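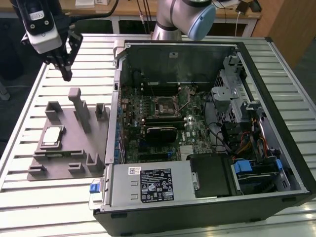
Page last changed: January, 16:42

List: Drovosora repair and reuse
Subject: Re: Old towers, which parts to keep and how to lay them out
From: Manouchehr Mohammadi

Thanks for the long message. I've put my answers under each part and trimmed the rest.

> We have been given a batch of office towers and I would like to strip
> them for spares. My plan was to stand them up on the bench as they
> would be under a desk, and work in from the side. Does that make sense?

I'd lay them down. With the side panel off and the case flat, the board faces you and nothing you drop goes further than the bottom of the case. The one at the top of this page is a Dell, on its side on a slatted aluminium table. I like slats less than a plain top because small screws find the gaps, so put a tray next to the case if you have the same sort of table.

Unplug from the wall first and hold the power button in for a few seconds. Leave the power supply itself shut. If it is bad, replace it whole.

> What order do you take things out? Last time I went straight for the
> processor and ended up with cables in my face the whole way through.

Cables first, then drives, then cards, then the heatsink, then the processor. In the Dell the black, red and yellow leads are bunched up by the drive cage, and they are much easier to deal with if you pull the plugs at the board end and fold the whole lot back over the cage. Hold the plug and leave the wires alone. The drive bay on that one has blue plastic clips, so look for those before you go hunting for a screwdriver. Blue on these cases nearly always means "push or pull me".

If the heatsink won't come off, don't twist hard. Run the machine for a few minutes to warm the paste, switch off, unplug, and try again with a very small turn each way.

> The socket worries me most. I bent a pin on one of the Skavach boards
> and never got it straight again.

Same thing happened to me on a Skavach, and I gave up on it too. My rule now is that the processor has a place to go before I lift it. Release the lever, open the metal frame, lift the chip straight up by its edges and put it directly into a holder. In the picture the socket is open with its lever up, and there is a silver processor in the square recess of the grey printed plate to the left of the case. A recess like that is worth copying — it doesn't slide about, and you can see which way up it is. A clean egg box does the job if you have no printer.

Before you put a chip back, find the corner mark and match it to the socket. It should drop in under its own weight. If it doesn't, take it out and look again. Don't let the lever persuade it.

> How much of this is worth keeping? I have 2 shelves and that is all.

Memory, drives that pass a test, power supplies with a readable label, and processors. Graphics cards only if you know someone who wants one. I kept everything for years and ended up with 40 cards in a box that I finally took to the Elus collection point. Boards I keep only when they came out of a machine that was working that day.

Label things as they come out. I write the machine number on masking tape and stick it on the part's bag, never on the part.

> Last thing, does anyone have a spare lever-type socket cover?

I have four. They came with the Sepúlveda boards and I don't know whether they fit anything else, but you can have two of them to try. Send me your address off-list and I'll post them.

Manouchehr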